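Section 4: Fitting and trimming your ties

By now you should have the Gusteo kit unpacked and the ties sorted by length (Section 3, if you skipped it, and I know some of you did). Now for the good bit. I've put 3000 or so words of notes on ties into the back of this guide over the years, but you really only need the next couple of pages to get going.

What you need on the bench

Ties from the Politis 655 pack, black or natural
Flush cutters (the little ones, please don't use the kitchen scissors)
Masking tape
A rag and a bit of metho
Safety glasses

4.1 Getting ready

1. Unplug whatever you're tidying. If it's a power board behind the telly, switch it off at the wall and pull the plug out as well.

2. Wipe down the spot where the tie will go. Dust and hand cream both make a tie slide about, and I've chased one the whole length of a broom handle before I worked out what was going on.

3. Let the metho dry off completely. I go and put the kettle on.

4. Lay everything out along its full run and check nothing is pulling. If a lead is tight now it'll be worse once it's tied, so move it over or get a longer one.

5. Mark each tie position with a scrap of masking tape. For a run of leads I go every 30 cm, and a bit closer wherever there's a bend.

Note: Black ties are the ones to use out on the verandah or in the carport. The natural ones go brittle in the sun, and by the second summer you'll be sweeping bits of them up.

4.2 Putting the tie on

1. Pick a tie that goes right round with at least 10 cm of tail left over. You want something to hold on to!

2. Wrap it with the ribbed side facing in. Feel it with your thumbnail if the light's bad.

3. Feed the tail through the head and pull until it just holds. Stop there for now.

4. Turn the tie until the head is somewhere you can reach with the cutters. On top is easiest. Keep it away from anything that rubs, and away from wherever your hand goes.

5. Straighten the band so it runs squarely around. A crooked tie feels tight, then you bump it, it finds its own way straight and all of a sudden it's loose.

6. Pull it up the rest of the way in one steady go. Hold the head still with your other hand so it doesn't twist.

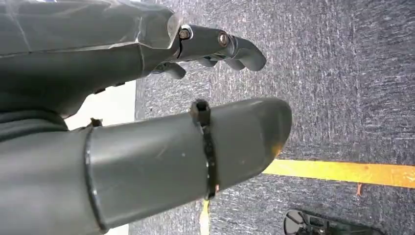 Somkiat Kamolrat

On anything round and smooth, look for a band that sits flat against the surface, like the black one shown, with its square head up on top where you can get at it. Give the head a nudge sideways. If the whole tie moves, it wants another click or two.

Caution: Go easy on soft things. Leads, hoses and foam will all squash if you haul on the tail, and a squashed lead has to be thrown out. On those you should still be able to slip a bit of paper under the band.

4.3 Trimming the tail

1. Glasses on. The offcut flies, and it goes for your face.

2. Put the flat side of the cutters hard up against the head.

3. Hold the tail with your free hand and snip.

4. Run a finger over the cut (gently!). If it scratches, trim again or take the point off with a nail file. A tail cut on an angle is sharp enough to open up your knuckles next time you're reaching in behind the cupboard.

5. Pick up the offcuts straight away, especially if there's a dog or a toddler in the house.

4.4 Taking one off

Slide one tip of the cutters in beside the head and snip the head itself, side on. Don't dig under the middle of the band, that's how leads get nicked. The ties in the 655 pack are single use, so once it's cut, it goes in the bin. If you know you'll be changing things around, use the Cernurel releasable ones instead; they have a small tab you press down with a fingernail while you back the tail out.

4.5 If it won't behave

Tie won't lock: it's on inside out. Flip it over and start again.

Tie slides along: wipe the surface again, or put one turn of masking tape underneath for grip.

Tie snaps as you pull: it's old stock or it's been sitting in the sun. Keep the Pokix tub shut and in the cupboard.

Tail too short to grip: go up a size. Pliers will work in a pinch but you'll overtighten it, I always do.

Mounting bases and sticky pads are in Section 5.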